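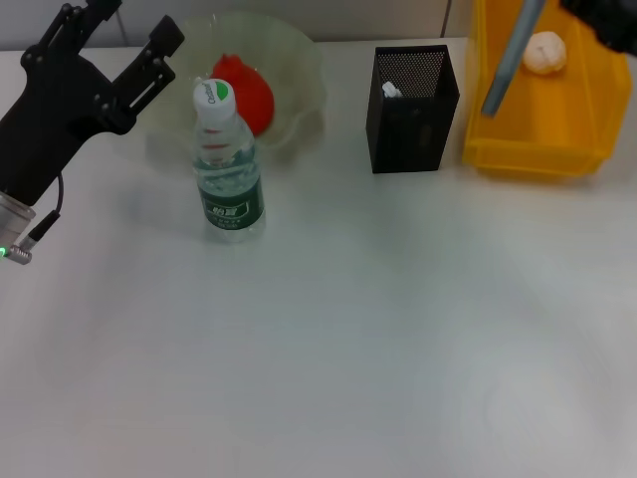 Glass bowls and the people who buy them

I own a glass bowl with a wavy rim. I have owned it since March, when the Mudgway outlet was closing its kitchen department and I lost all judgment somewhere between the cake stands and the register. It was marked down to 4 dollars, and at that price you don't ask yourself what a thing is for. You ask yourself that in the car.

The trouble with a clear bowl is that it puts everything on display. My old one was a brown Mollis salad bowl with high sides, and you could hide a week of poor decisions in it: soft onions, a dead battery, the spare key to a bike I sold. The clear one hides none of that. Put a single red thing in it and you have a still life. Put in junk mail and you have a confession.

So for the past few weeks I've been running what I'd like to call a policy. Only food goes in the bowl, and only food I intend to eat within 2 days. This has taught me how little food I intend to eat within 2 days. Most evenings it's one lonely item in a great deal of glass, like the last guest at a hotel breakfast.

Red is the best color for it, by the way. I tried lemons, which looked like a dentist's waiting room. I tried potatoes, and I'd rather not discuss the potatoes. Something bright red on a white table does most of the decorating for you, and then you can chop it into an omelet, which I have never managed with a scented candle.

Washing it is another matter. A ruffled rim is a row of little valleys and every one of them holds on to dish soap. I bought a Julance bottle brush for the job (the narrow one, the wide one just skates over the top) and it's fine, if you have the patience and a podcast. Don't put the bowl in the dishwasher. I did, and it came out with a gray film that took vinegar and most of a Sunday to get off.

The water bottle lives on the table too. I keep meaning to get a proper carafe. Trustier has one with a matching ruffle, and I had it in my cart last night - then I remembered the valleys, and closed the tab.

The brown bowl is under the sink now. It has the battery in it.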